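Burger Cell Project, Spring Report, Part 3: Equipment and Budget
Team Kombo, Astville

Ok so this part covers what we bought, what we still need and what we would change if we got to do the order again. Software is in part 4.

The department gave us $3544 for the year. Sounds like a lot. First list we wrote in February went way over, mostly grippers and spare cables, so we cut it back to what the arm needs to build one burger on a tray.

Biggest decision was food. Real food was out (mess, smell, new tomatoes every session). Toy food is cheap, holds its shape and you can stand it on edge in a holder, which the gripper likes a lot better than picking a flat slice off a table. 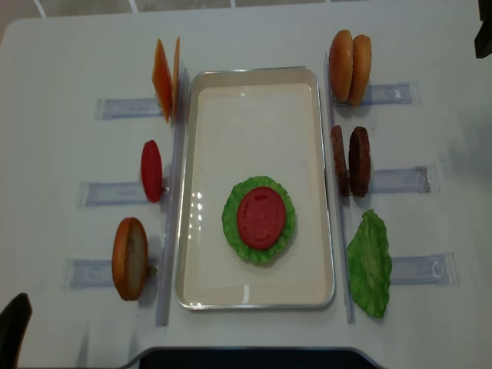 Holders were the second thing. We looked at a machined set from Itska, nice but $900 with shipping and a long wait. Went with clear plastic instead for $128. Downside, clear plastic is hard for the cameras and we did not plan any money for fixing that. Should of tested one holder before ordering the set. The tray has the same kind of problem, it is shiny and we get glare on it.

Layout we priced everything against: tray in the middle, a rail down each side, holders going out from the rails. Every type of food gets its own holder so the pick positions dont move. If we add a new ingredient we need a new holder, so the food list and the holder list have to be orderd together.
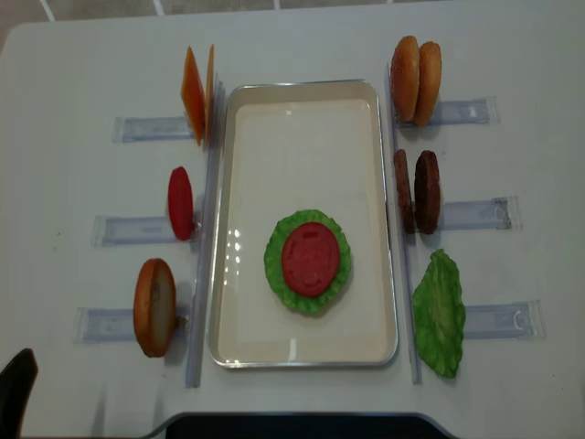

Fig. 2. Station layout, lettuce and tomato on the tray, remaining pieces in the holders.

Cameras. Table view is good for checking the stack but not for close work, so the wrist camera stays in the budget no matter what gets cut. Bendia quoted us for 2 spares, we want at least one.

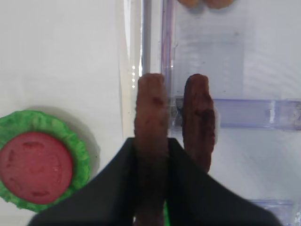

Fig. 3. Wrist camera view, two sausage-shaped pieces at the gripper fingers.

Still to buy, in order:
- spare wrist camera
- matte tray or some kind of matte liner
- extra lettuce and tomato
- finger pads
- better light, diffuse if we can afford it

Prices for the last two not in yet, will add to the table in the appendix when Bendia writes back.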